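作業ノート 2月 停戦違反記録の突き合わせ(ヴサウ=イロンホルム境界線)

午前9時半から。コーヒーを淹れて、昨日の続き。

昨日の夕方に止まっていたのは、ヴサウ側の防衛当局発表とイロンホルム側の暫定政府発表を同じ表に流し込むところ。Zistaの取り込みスクリプトが日時の列で転んでいた。原因はあっさり見つかって、ヴサウ側は現地時間、イロンホルム側は途中から夏時間込みの表記に切り替わっていた。しかも切り替わりの告知がどこにもない! 1時間ずれた「別々の砲撃」が大量にできていて、道理で昨日の地図がやけに真っ赤だったわけだ。

直したあとの総数は2,011件。重複を落とす前の数字なので、まだ外には出さないこと(とくに週報を書く人、お願いします)。

重複の判定は、前回と同じく「時刻が30分以内、地点が同じ行政区、攻撃手段の分類が一致」の三つがそろったら候補に上げて、最後は目で見る方式にした。候補は175件。全部読んだ。目がしょぼしょぼする。読んでいて思ったのは、同じ出来事でも両側で書き出しがまるで違うこと。ヴサウ側はほぼ必ず「〜への対応として」から始まり、イロンホルム側はほぼ必ず「挑発なしに」が入る。文の型が決まりすぎていて、機械的に類似度を取ると、中身の違う発表どうしが型だけで高得点になってしまう。ヴォロシュ、じゃなくてヴェレシュさん(Ottó Vörös、前にも読み方を直されたのにまたやった)が去年作った定型句リストを引っ張り出してきて、先に定型句を抜いてから比べたら、だいぶましになった。あのリスト、置き場所が深すぎるので共有フォルダの一番上に移しておいた。

それで、抜いたあとに残る部分がけっこう面白い。地名と装備名と、あと「警告射撃」という言葉。これがくせもので、ヴサウ側の「警告射撃」は空に向けて撃ったものも、フェンス際の地面に撃ったものも、無人の監視所に撃ったものも全部入っている。うちの分類だと三つとも別のコードになる。発表文だけでは決められないので、今日は全部「射撃・詳細不明」に入れた。無理に割り振るよりあとで楽だと思う。たぶん。

昼はパン。食べながらエステバン地区の地図を見る。 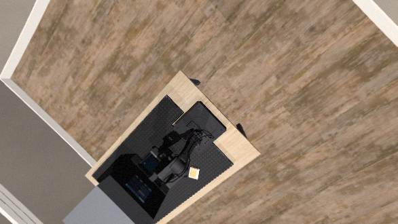
エステバンは境界線が川から離れて畑の中に入っていくあたりで、前から座標があやしいと言われていた。住民の呼び名と公式の地名が合わないうえに、古い地図では村が二つ、新しい地図では一つになっている。発表文に「エステバン東方」とあったとき、どっちの村から見た東なのかで、着弾地点が境界線のどちら側になるか変わってしまう。これは困る。越境かどうかの判定がひっくり返る。

とりあえず位置精度の列に「地区まで」という値を足して、エステバン関連は全部それにした。地図に点で打つのもやめて、地区全体を薄く塗る表示に変更。点で打つとどうしても「ここに落ちた」と読まれてしまう。前の版のスクリーンショットがまだ発表スライドに残っているはずなので、差し替えを忘れない。自分の担当です、はい。

午後2時すぎ、ヴェレシュさんと通話。突き合わせの途中経過を見せたら、最初に聞かれたのが「片側しか発表していないものはどうする?」だった。そうなんだよなあ。両側が認めているものは扱いやすいけれど、数が多いのは片側だけのほう。地元紙や病院の発表で裏が取れるものは「第三者確認あり」に上げるとして、どこにも出てこないものが80件ある。消すのは違うと思うし、同じ重みで数えるのも違うと思う。ヴェレシュさんの意見は、集計を二本立てにして、厳しいほうと緩いほうの両方を必ず並べて出せ、というもの。私は最初、読む人が混乱するからと渋ったのだけれど、話しているうちに賛成に傾いた。一本だけ出すと、どっちの側の人にも都合のいい数字として引用されて終わる。前の四半期がまさにそれだった。

二本立てにすると図の幅が足りなくなる問題は未解決。凡例を下に逃がすか、月別をやめて期間別にするか。月別は残したいなあ。停戦合意の前後で報復の間隔が縮んでいるように見えるのが、月別だと一番わかりやすい。ただし「縮んでいるように見える」は、発表の出し方が細かくなっただけかもしれない。昔は一日分をまとめて一つの声明にしていたのが、最近は一回ごとに出している。声明の本数と攻撃の回数を混同しないこと。太字で書きたい気分。

ついでに、負傷者数の列で見つけた変なところを書いておく。ロケット攻撃のあとの声明で、負傷者に「ショック症状」を含める場合と含めない場合があり、同じ当局の中でも揺れている。該当する13件は原文を読み直して、内訳が書いてあるものだけ分けた。書いていないものは合計のまま、備考に「内訳なし」。あとから来た人が勝手に引き算しないように、列名も「負傷者(発表のまま)」に変えた。長いけど我慢してほしい。

翻訳についても一つ。イロンホルム側の声明は公式の英訳がつくのが早くて助かるのだけれど、原文では「陣地の方向に」となっているところが、英訳では「陣地を」になっているのを見つけてしまった。命中したかどうかで意味が全然違う。英訳だけで入力した分を全部見直すのかと思うと気が遠くなるが、まずは攻撃対象の列に軍事施設と入っているものからやる。読める人が限られるので、手の空いている人は声をかけてください。辞書と飴は私の机にあります。

夕方、直した版をZistaに上げ直した。取り込みは通った。警告が山ほど出たけれど、ほとんどは新しく足した「地区まで」を知らないと言っているだけ。値の一覧に追加すれば消えるはずで、管理権限がヴェレシュさんにしかないので依頼のメッセージを送った。返事待ち。

残っていること。
・時差修正の前に書き出したCSVを配布先から引き上げる
・重複候補で判断に迷ったもの、二人目の目で見てもらう(備考に「迷」と書いてある)
・二本立て集計の名前を決める。「厳」「緩」は仮
・エステバンの古い地図、出典と縮尺を控える
・スライドの差し替え

5時50分、ここまで。続きは英訳の見直しから。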